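Zellutico - what our kitchen throws out
Student project report, July 2023
Loubna Radwan

I picked food waste for my project mostly because of my share house. There are a lot of us, one fridge, and a vegetable drawer I'd rather not talk about. I called the project Zellutico, a name I made up on the bus and then got too attached to.

The plan was simple. For 26 days in March I weighed everything edible that went in our bin and wrote it on a chart stuck to the fridge. My housemates were good sports about it - mostly. Someone kept rounding down the bread.

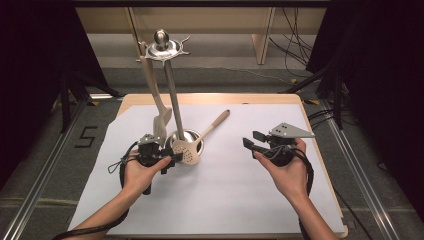 The grand total was 1,357 grams of bread alone, and that's before you get to the salad leaves (so many salad leaves!). I'd guessed leftovers would be the worst of it, but people love cold pasta at midnight and hardly any of it got binned. What we really waste is stuff we bought feeling healthy and then forgot. One bag of spinach went in whole, 400 grams, never opened.

For the second half I tried 2 changes. I moved the veggies up to eye level and put the jars and sauces in the drawer, and I started a Hallico box, which is just an old ice cream tub with "eat me first" written on the lid. The name is from my housemate and I have no idea what it means.

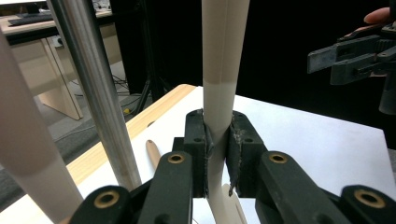 The tub was the favourite by a mile. Half a capsicum would go in at breakfast and be gone by dinner. Moving the veggies helped for a week or so and then the shelf got messy again, so I wouldn't claim much for that one.

If I did it over I'd weigh things before they went in the fridge too, so I could work out what share we were losing. I'd also get better scales - mine turned themselves off whenever I went looking for a pen.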